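The minister's chair

Posted May 13, 2024

I have now been to 7 regional trade summits, and I can report that the carpet improves every year. At the first one, the carpet had a burn mark in the shape of Portugal. At this one it was so thick that a deputy minister lost a shoe in it and gave the rest of his remarks slightly tilted.

The occasion was the Plestard Forum, which calls itself "a conversation among equals" and prints the seating chart in order of GDP. I go because the newsletter I write for pays the train fare and because my editor, Chantal Lévesque, believes that someone ought to sit through these things. She has never sat through one herself.

The big item was the fisheries and customs deal between the coastal states, the one that has been "in its final phase" since I had a different haircut. Edvin Bakke opened for the northern side. He is a decent man and I like him, but he speaks as though each sentence were being translated from a language with no verbs. "Partnership. Shared waters. A new chapter." Applause. Then Salamatu Yakubu got up for the small exporters and asked what the fee would be for a truck of smoked fish waiting at the border for 30 hours, and whether anybody on the platform had ever waited with one.

It went quiet enough to hear the interpreters breathing in their booth.

I should explain the fee, as most of the press release was written to make sure you wouldn't ask. Under the old arrangement, a trader paid once, on crossing. Under the draft, she pays on arrival, pays again for storage if the inspector isn't there, and gets the storage part back if she applies in writing to an office in the capital. Yakubu's members are mostly women who run one truck between two or three families. The refund form is 3 pages long and asks for a fax number. She held it up. I have seen heads of state get less attention with a map of a disputed border.

Bakke said the matter would be looked into, and he may even have meant it. The chair, Tormod Myklebust, thanked them both for a "frank exchange" and called the coffee break early.

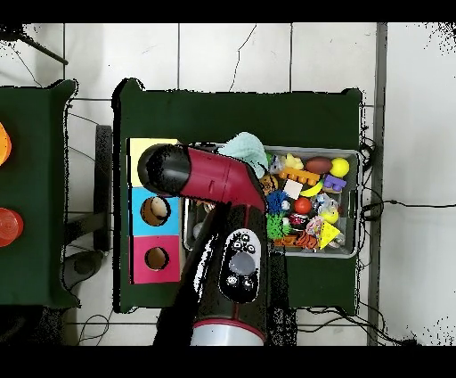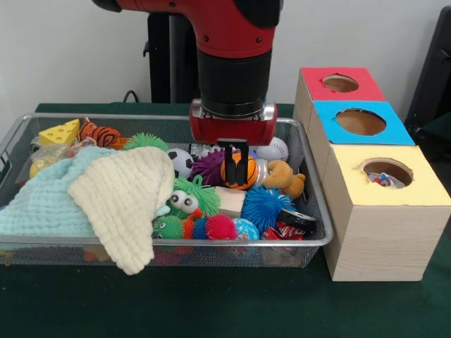 Toys on a green table, in both pictures.

Coffee is where the work gets done, people always tell me, usually people who are between me and the coffee. I spent mine with Jonatan Solberg, who has drafted communiqués for so long that he can tell you which ministry wrote a paragraph from its commas. He had the closing statement in his jacket already. It had been agreed in March. The delegates would spend the afternoon arriving at it.

I asked whether the truck question would get in. He thought about it and said there was room for "noted."

For readers who don't follow this kind of thing (I envy you, and I mean it), there is a ladder. At the bottom is "noted," meaning that someone said it out loud. Then "noted with interest," meaning someone said it and had a powerful friend. Then come "welcomed," "underlined," and finally "decided," which I have seen in the wild twice. Both times it concerned the date of the next meeting.

The afternoon was a panel on youth. The youngest person on it was 51. There was a long presentation from Akero, a consultancy with a great many arrows on its slides, all of them going up, and a shorter one from the port authority at Fakumley, which had one slide with one number on it: how many trucks were standing at the gate that morning. I wrote it down and then spilled water on it, so you'll have to trust me that it was a lot. The Fakumley man got two questions. Akero got a standing invitation.

Then something odd happened. During the reading of the final text, Yakubu asked for the floor. You aren't supposed to do that. The reading is a kind of hymn and people have put their pens away. She said she had no objection to the paragraph, she only wanted to know who would be doing the noting, and could they give her a phone number. There was some laughter. Myklebust looked at the lawyers and the lawyers looked at the carpet. Bakke leaned into his microphone and read out a number. His own office line, digit by digit, with the interpreters scrambling after him in four languages.

I don't want to oversell this. The draft fee is still the draft fee. The text goes to the capitals now, where it can be slept on by experts. Chantal asked for 800 words on "the road ahead" and crossed out my paragraph about the shoe.

But I did call the number when I got home. It rang for a while, and then a young woman picked up and said I was the thirtieth caller that day, and did I also have fish.

I'm supposed to be at the Wallin round in the fall, if they find the money for it. Same delegations, new logo. If anyone reading this has been there, please tell me about the parking.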